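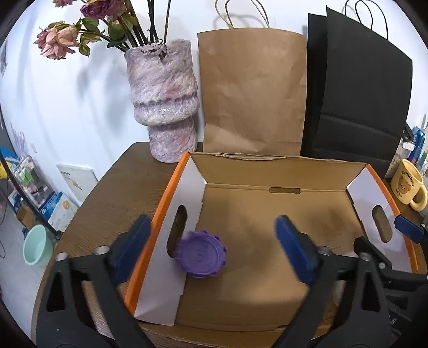

An open-topped tray box of brown corrugated cardboard with white-coated end panels.

Corrugated tray

A corrugated tray, also called a tray box or open tray, is a shallow container of corrugated fibreboard made without a top. It is used for carrying, storing and displaying goods that do not need to be fully enclosed, among them fruit, bakery goods, bedding plants and small household items. The tray differs from the ordinary shipping case in having low walls and in being stacked so that its contents remain open to the air.

Material

Corrugated fibreboard consists of a fluted inner sheet glued between two flat sheets known as liners. The flutes keep the liners apart and give the board most of its stiffness. Trays are usually cut from single-wall board, although double-wall board is used for heavy produce. The liners may be left brown or may be white on one face, either through bleaching or by means of a coating. A white face takes printing ink more evenly and is often chosen for goods that will be shown to shoppers in their original packing.

The strength of the board falls as it takes up moisture from the air. Trays kept in cold stores are therefore made with a heavier grade than those used for dry goods of the same weight.

Construction

Most trays are cut from one flat sheet, called the blank, which is creased along the lines where it will fold. The ends may be glued by machine or held by tabs pushed into slots. Glued trays are quicker to make in large numbers. Tabbed trays need no adhesive and can be delivered flat and put together by hand, a clear saving where storage space is short.

Hand holes are cut into the walls of many trays. The semicircular form is common and leaves an unbroken strip of board above the opening to take the load. Hand holes weaken the wall to some degree, and designers place them away from the corners, where most of the stacking weight is carried.
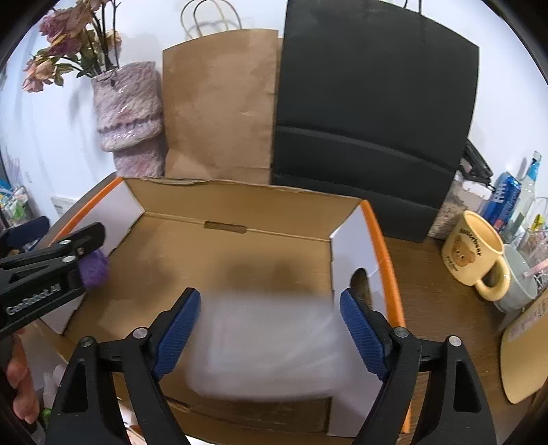 A box with a semicircular handle hole in one side wall and a tab slot in the back wall.

History in Priveck

The town of Priveck was for many years a centre of tray making. The trade began with the firm of Rizzi, a maker of wooden fruit crates, which turned to fibreboard as timber grew dearer. Its manager, Aurelio Magaña, introduced a folded tray with locking ends that could be put together without nails or wire. At its height the Rizzi works employed 588 people.

A second firm, Foltora, opened on the opposite bank of the river and made trays chiefly for glasshouse growers. The two companies competed for the same buyers until they merged under the name Gritent. The older works closed in June of the following year, and production moved to the Foltora site, where it continues.

The records of both firms are held by the town library. A catalogue prepared by Noel Belmonte, dated 2021-03-10, lists 1,393 drawings and sample blanks. Of these, 20 relate to the original locking tray – the earliest being a pencil sketch on the back of a delivery note.

Reuse and recycling

Used trays are generally flattened, baled and returned to paper mills, where the board is pulped. Tape, plastic labels and bags are removed beforehand or screened out during pulping. Trays soiled with grease or food are often refused. Clean trays are also widely reused in the home and in schools for storage and sorting.

See also

Corrugated fibreboard
Fruit crate
Folding carton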